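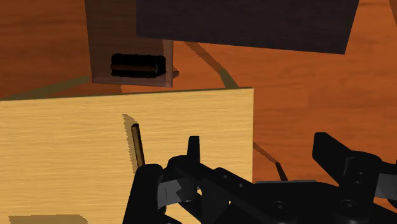

Krešimir Stan wrote in to ask whether a simulated exercise may be submitted in place of a bench exercise for the introductory manipulation course, and if so, what the written report is expected to contain.

His message in full:

I am enrolled in the evening section and do not have regular access to the laboratory. My work to date has been carried out entirely in simulation, in Peneo, with a gripper and a wooden board on a wooden surface. The task is to close the gripper on a thin upright piece and move it to a second position. The course outline dates from 2010 and refers only to "the apparatus." It does not say whether a rendered setup is acceptable. I also have a technical concern. The shadows in my renders have jagged edges, and I would like to know whether this will affect my mark or my results. The contact settings are those supplied with the class template. I have completed 80 trials and the outline requires 100.

Nathalie Lapointe

Simulated work has been accepted since the outline was last amended in May. The amendment is a separate sheet and is easily missed. Students should attach the following to the report:

The scene file, saved under the student's own name.
The complete trial log, including trials that were stopped early.
A statement of any settings that differ from the class template.

The requirement of 100 trials applies to both forms of the exercise. Trials run before a change in the contact settings may not be combined with those run afterward. If you have changed nothing, your first 80 may stand and you need only complete the remainder.

With regard to the shadows, jagged edges are generally a matter of shadow map resolution. The setting belongs to the renderer and has no bearing on how contact is calculated. You may raise the resolution for the figures in your report if you wish – the assessors do not grade appearance. The one exception is a project in which a camera view is used as input to the controller. In that case the render settings form part of the method and must be reported and held constant throughout.

Reports are limited to 14 pages, excluding the log.

Hyun

I did mine in Drimon last year and it was accepted without difficulty. Turn the shadows off, the program runs faster.

Cetodden

The previous reply is correct as to speed, but I would advise some care. When shadows are disabled it becomes harder to judge by eye how far the fingers are above the board, and students who position the gripper by hand tend to start the closing motion too high. A softer, lower-quality shadow is usually sufficient.

I would add one point to the first reply. The log should record the finger opening at the start of each trial, as well as the final position of the piece. Two reports in my section were returned because this column was absent, and the students had to repeat the entire series. The template does not record it by default. It must be switched on in the logging menu before the first trial, and it cannot be recovered later from the saved scene.

Please confirm with your section instructor whether your existing trials include it.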